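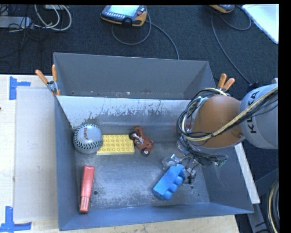

A KUKA arm at one of our bin benches, with a baseball, a toy vehicle and building blocks in the bin.

About Gridlow

Gridlow helps small and mid-sized companies plan and budget for robot cells. We do not sell robots, and we do not take commission from the companies that do. Customers pay us a fixed fee to work out what they need, what it will cost over its full life, and whether they should buy it this year, later, or never.

We work mostly with warehouses, parts suppliers, repair shops and teaching labs. Most of them are buying their first or second arm. They usually have a quote in hand when they call us, and the quote usually covers the arm, the controller and a pendant. The rest of the cell is left for the customer to find out about.

How we started

Gridlow began as the equipment planning desk of Itisden, a contract packing company. Itisden bought two arms in the same year. The first ran over budget because the purchase order left out guarding, floor anchors and the electrical work. The second was planned line by line before anyone asked for a price, and it came in close to the number on the sheet. Other companies in the same industrial park asked to borrow the sheet. After a while it made sense to run the planning desk as its own business, and we moved into our present building on Menon Road.

We now have 26 people. Most came from maintenance, purchasing or controls work. We have two cost estimators who had never worked with robots before they joined, and their questions have improved our forms a good deal.

What we do

Needs review. We visit your site, watch the job being done by hand, and write down the parts, the cycle time, the space and the people involved. The written report takes seven working days from the visit. If the job is a poor fit for a robot, the report says so and explains what we would do with the money.

Full cell budget. This is the work we are best known for. The budget sheet has 49 lines, and every one has to be filled in or marked as not needed, with initials. It covers the arm and controller, grippers and spare fingers, cable dressing, bins and fixtures, work surfaces, safety equipment, power, network, floor work, training, spare parts, service visits and disposal. Cables and fixtures get their own lines. They are cheap next to an arm, but they are often ordered late, and a cell can sit idle for weeks waiting for a bracket.

Bench trials. Before a customer commits to a gripper, we can try it at our own shop. A bench trial uses plain metal bins and a set of mixed objects with different shapes and surfaces. Round things, flat things with studs and long narrow things all ask something different of a gripper, and it is better to learn that before the order goes out. Customers are welcome to send their own parts, and most do. Bench setups are simple on purpose. We use clamps and tape where a finished cell would use machined fixtures, because the layout may change several times before we recommend anything.

Quote comparison. Send us the quotes you have and we will put them on the same sheet. We list what each one includes, what it leaves out, and what the gaps are likely to cost. We do not rank suppliers in general. We only compare the offers in front of us for the job in front of you.

Replacement planning. For customers with several arms, we keep a schedule of age, running hours, service history and expected replacement date. The schedule is set up so that a finance department can read it without calling the shop floor.

The Grostis program

Grostis is our planning program for schools and colleges. Teaching labs buy equipment in a different way from factories. Money often arrives once a year, has to be spent by a set date, and cannot always be used for service or training. Through Grostis we help a lab build a five-year plan that spreads the purchases out and keeps something aside for repairs. We also help write the equipment section of grant applications.

Labs in the program pay a reduced fee. Applications for the next group close on 2nd July. We need a floor plan, a list of the equipment already owned, and the name of the budget holder. Late applications are held over for the following group.

How we charge

Fees are fixed and agreed in writing before we start. A needs review is one price for a single site. A full cell budget is priced by the number of cells. Bench trials are charged by the day, plus the cost of any gripper parts we have to buy, and those parts belong to the customer afterward. Travel is billed at cost.

Almost half of our customers take only the needs review. That is fine with us. Some come back a year or two later for the budget, and the first report is credited against it as long as the job has not changed much.

What we do not do

We do not install cells, write production programs or carry out safety certification. We can give you a list of questions to ask the firms that do. We also do not hold stock or resell used equipment, though we will look over a used arm and its records if you are thinking of buying one.

Visiting us

Our office and trial shop share one floor. Visits to the shop are by appointment, since access to the benches is limited while trials are running. Closed shoes are required, and long hair must be tied back. Please tell us ahead of time if you plan to bring parts heavier than one person can carry. There is parking at the rear of the building, and deliveries should use the side door on Menon Road.

For a first conversation, use the contact form and attach your quote if you have one. Prices can be blacked out if you prefer. We reply to all inquiries, including the ones we cannot help with.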